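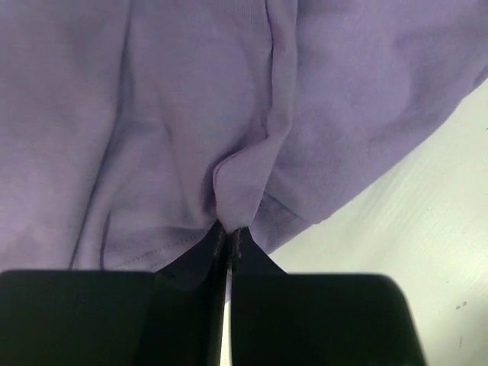 Lavender cotton, before folding. The knit is very fine, so every crease shows.

Folding T-shirts so they stay folded

I have folded shirts for money and I have folded shirts for my family, and the second is harder. In the shop you have a big table, good light and a shirt that was never worn. At home you have a pile from the dryer, all twisted, and one corner of the kitchen table if you move the bread. For this page I write down how I do it at home, with the small things I learned during my 11 years in the laundry room of the Hotel Dolard.

Start with the surface

A bed is the worst place to fold. It is soft, it sinks under your hands, and the blanket holds the cloth so that you cannot slide it. Use a hard table and wipe it first. I like a white or very light table for colored shirts, the edges of the cloth are easy to see on it. For white shirts I put down a dark towel, pulled tight.

The height matters also. If your back hurts after six shirts, the table is too low. Put the pile on a chair beside you and not on the table, or you will spend your time pushing it away.

Find the hem before anything else

When a shirt comes to you in a ball, do not shake it immediately. Look for a line of stitching. A T-shirt has a stitched edge at the bottom and at each sleeve, and usually a thicker band at the neck. When you have one stitched edge in the fingers, follow it with the other hand, and in a few seconds you know which part of the shirt you are holding. The bottom hem is the long one. If you come back very fast to the place where you started, you have a sleeve.

Now hold the shirt by the two shoulder seams and shake it once, downward, like a wet umbrella. One good shake is enough. With many small shakes the sleeves only turn around again.

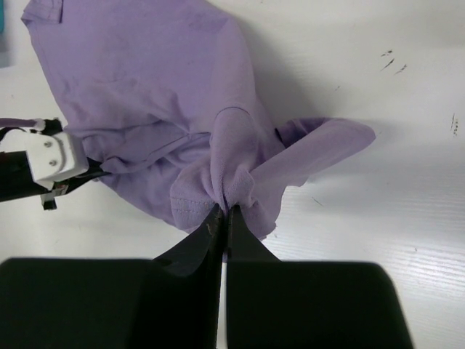 The sleeves are where most people lose patience. A sleeve likes to stay under the body of the shirt, or to roll up at the opening, and if you fold over it like this you will have a hard lump inside and a crease across the arm the next day. Put one hand flat on the chest of the shirt. With the other hand take the sleeve at its hem, pull it straight out to the side, and let go. Then pass your palm over it from the shoulder to the opening. Do the same on the other side before you make any fold.

Pinch a small amount

My first teacher at the hotel, Mr. Rodrigo Sotomayor, was always telling us to take less cloth. If you grab a full hand of cotton you make ten creases to move one corner. Take a little between the thumb and the first finger, close to the seam, and lift. The seam is stronger than the cloth around it and keeps its shape. In the middle of the chest the knit is thin, and if you pull there often it becomes a small tent that never goes flat again.

This is also true for the wash line. Hang the shirt by the bottom hem, upside down, and the marks of the pegs will be at the hem where they are less visible.

The fold

1. Lay the shirt with the front down and the neck away from you. Smooth it from the middle to the sides.

2. Bring the right side to the middle of the back, with the sleeve. The fold should start halfway between the neck and the end of the shoulder.

3. Turn the sleeve back on itself so that it lies along the edge you just made and does not pass over it.

4. Repeat on the left. You should have a long rectangle now. If it is wider at the bottom than at the top, open it and do it again, it will not become better later.

5. Fold the bottom hem up to a little below the neck.

6. Fold in half again, or in three if you want it to stand in the drawer.

For standing in the drawer, the finished packet should be lower than the drawer by the width of a finger. My drawers are 8 inches high inside and adult shirts folded in three fit without touching. Children's shirts I fold only in half.

If the shirt is already wrinkled

Light wrinkles in cotton you can remove without the iron. Wet your hands, shake them over the sink, and pass them over the shirt while it is on the table, pulling softly toward the hem. Leave it flat until it is completely dry – in summer this is maybe half an hour in my kitchen. Do not put it in the drawer damp, even a little. The smell goes to all the other shirts.

Light purple and other pale colors I dry inside out and away from the window. The sun takes the color first from the shoulders.

Frayed edges and loose threads

Folding day is a good day to look at the hems, you have them in your hand anyway. If there is a loose thread, do not pull it. Cut it with small scissors, leaving a short piece, and push this piece inside with a needle. If the edge is starting to fray, put the shirt apart and sew it the same evening. I keep a needle with thread already in it, stuck in a cork, in the same basket as the clothespins. A shirt which goes back to the drawer with a bad hem will come out next time with a worse one.

How many shirts

A reader from Clarnside asked me how many shirts a drawer should hold. I do not have a rule. When you can push your flat hand between the last shirt and the wood, it is good. When you must press with two hands to close it, some shirts have to go – start with the ones you did not wear since last October.

Next time I will write about fitted sheets, which I also fold on the table, in two parts, and for which I need more patience than I have today.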